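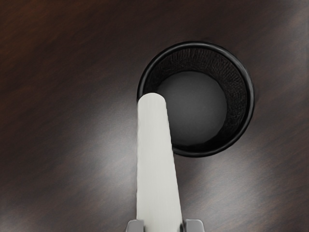 May 20, 2019

Hello again from the Fanstead corner of the building! It has been a long stretch since the January issue, and several of you have written to ask whether the insertion planner is still alive. It is very much alive, thank you, and it has kept us busier than we expected. Pour yourself something and I'll try to catch you up.

For those who joined the list lately, Fanstead is our planning and control stack for putting long thin things into round open things. That sounds small when I write it down, and I suppose it is small, but it's the piece that Trukside asked for first and the piece we kept getting wrong. The old version treated the job as two separate problems. Perception found the center of the cup opening, handed over a point, and the planner drove the end of the rod to that point and then went down. When the estimate was good, all was well. When it was off by a little, the rod came down on the rim, the controller pushed harder, and the cup went for a walk across the table.

The new version (we are calling it the spring release, though spring is nearly over) keeps the two halves talking. Perception now passes along the opening as a circle with an uncertainty attached, and the planner chooses a hover pose from which the wrist view can still see enough of the rim to improve the fit. That last part took the most work. A rod held in the gripper covers up a good piece of whatever it is about to go into, so the closer you get, the less you can see. Bernardo Antunes spent most of two weeks on the cost term that trades height against visible rim, and I have to say it's a lovely bit of code. Go and read it if you have an evening. It is in the planner folder, under hover, and the comments are better than mine.

We also rewrote the rim fitter itself. The old one looked for a clean ellipse and was easily fooled by glossy tabletops, where a patch of glare has an edge that is quite happy to be mistaken for a rim. Dark cup on dark wood was the worst of all, and of course that's the combination we now use for nearly everything, on the theory that we may as well practice on the hard one. 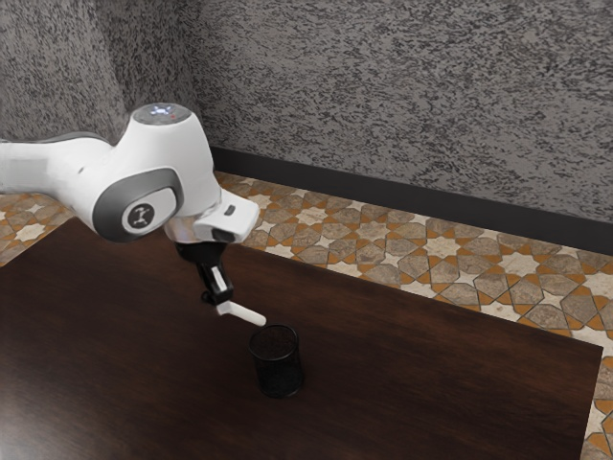
The test suite has grown up a little too. Every merge now runs 80 simulated insertions overnight, with the cup placed somewhere new each time and the table reflections turned up or down at random. Before the rewrite we were passing 70 of them on a good night. I'd love to give you a final number for the new release, but we changed the pass rule halfway through (a rod that goes in after dragging the cup along with it no longer counts), so the two aren't fair to compare, and I would only get letters. Let me say that the logs are much shorter reading in the morning.

A few practical notes for anyone upgrading. The hover height is no longer a fixed setting, so if you have a line for it in your own config, please take it out — the planner will ignore it, but it will also complain, at length, every cycle. The contact threshold has moved from the controller to the task file, next to the grasp settings. And if you're still on the Udwood simulator build from last year, you'll want the newer one before you do anything else, as the old build had wrist joint limits that didn't match ours and you will get plans that stop short for no visible reason. We lost 12 days to that. I would like to spare you all of them.

Seven-axis users get one extra treat. The arm has some freedom left over once the rod is pointing where it should, and we used to let the solver spend that freedom however it pleased, which gave us some very odd elbows. There's now a preference for keeping the elbow where it was on the approach, so the descent looks calmer and the joints stay away from their stops. You can turn it off with a flag, but I don't think you'll want to.

Next on the list is regrasping, for when the rod has been picked up at a bit of a tilt. Owino has a first draft on a branch and would be glad of reviewers, especially anyone who has fought with in-hand pose before. There are 7 open issues tagged for it, and two are friendly enough for a newcomer. Drop a line to the list if you'd like one and we'll put your name on it.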